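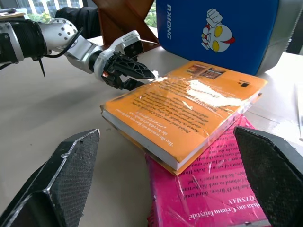 On Monday the left arm stopped in the middle of a pick and the whole station went down with it. I've had a few people ask what happened, so I'm writing it up while I still have the log open.

The task is simple on paper. Two paperbacks lie on the table, one partly on top of the other, and the arms have to separate them and put them away on the wooden stand. We had done 141 runs on this setup with bare books and had very little trouble. Then Javiera Valdebenito suggested we try books still in their shrink wrap, the way they come from the store. I agreed, and I didn't change any of the settings. That part is my fault.

Run 23 of the wrapped set is the one that failed. The left gripper came in at the corner of the top book, closed, and reported a good grip. According to the log, it had hold of a fold of plastic and very little book. The arm started its lift, the film stretched, and the force reading at the wrist climbed slowly enough that the controller treated it as a heavy object. It kept adding effort. When the film let go, the arm jumped up and back and hit its joint speed limit, which is what tripped the stop.
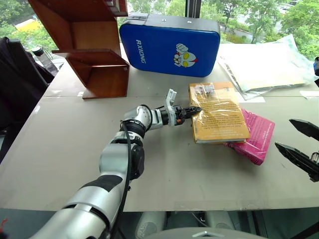
Wrapped books on the table, one gripper at the edge of the yellow one.

The stop worked. Both arms froze and the brakes held. What bothers me is where I was. I had my hand over the table because I was about to straighten the bottom book between runs, and I thought the run was over. The arm missed my wrist by less than I'd like. Raluca Văduva was at the keyboard and hit the red button too, but the fault had already come in by then.

I went back through the older logs that evening. In 27 of the bare book runs there was a smaller version of the same thing, a slow climb in force followed by a drop. It never got big enough to trip anything, so I never looked.

Changes so far:

The lift now aborts if the force keeps rising after the first half second, no matter how slowly.

Grip width gets checked against the thickness of the book. A fold of film is a lot thinner than a paperback, and the gripper knows its own opening, so this should have been in there from the start.

Hands stay off the table until the run light is out and the person at the keyboard says clear, out loud.

I also tried the vision side, but glare off the plastic moves the detected edge of the book from one moment to the next — I don't trust it yet. Raluca wants to try a different light angle. We'll go back to wrapped books in June, at half speed.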